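5.4 Comparing Grippers on the Two-Arm Table

This section covers the side-by-side trial of two gripper sets on the Ermont bench using the cable sorting task. Complete the arm calibration in Section 5.2 first. Allow 57 minutes for one full comparison, including the finger change.

Before you start

Both arms must be parked and the controller must be in HOLD. Check that the cables at each wrist have enough slack for full rotation. A cable that pulls tight near the end of travel will show up in the log as a grip fault.

CAUTION: Keep hands outside the table rails whenever the controller is in RUN. Either arm can reach the middle of the table.

Setting up the task

1. Place the two white trays side by side in the middle of the table, long edges parallel.

2. Lay the bundled cables on the wood around the trays. Mix tight bundles with looser figure-eights. Leave space between bundles so that the fingers can close without touching a second cable.

3. On the controller, open Trials > Compare and select the Kornell finger set as Set A.

4. Set the closing force to 4 for both arms. Do not change it between sets.

5. Switch from HOLD to RUN. Each arm lowers its gripper toward the nearer tray. 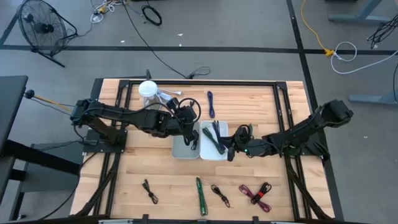
Figure 17. Sorting task in progress, one gripper at each tray.

6. Let the trial run until the controller reports END. Do not move a dropped cable by hand. Drops are part of the score.

7. Switch to HOLD, save the log, and fit the El Ouafi fingers as Set B. Tighten the finger screws evenly.

8. Put the cables back in their starting positions and repeat steps 5 and 6.

NOTE: Thin cables lying flat against a tray floor are the hardest to pick up. If a gripper misses the same cable 5 times, the controller skips it and marks it SKIP in the log.

Reading the results

Open both logs in Elisix Viewer. Compare drops first, then skips, then cycle time. A set with a short cycle time and many drops is usually closing too early. Rerun it with the close delay raised by one step and save the result under a new name.

If the left and right arms differ widely with the same fingers, repeat the wrist zero in Section 5.2 before drawing any conclusion about the fingers.

Revised Aug 19, 2024. Procedure: Graciela Saavedra. Checked by: Sarahí Mendoza.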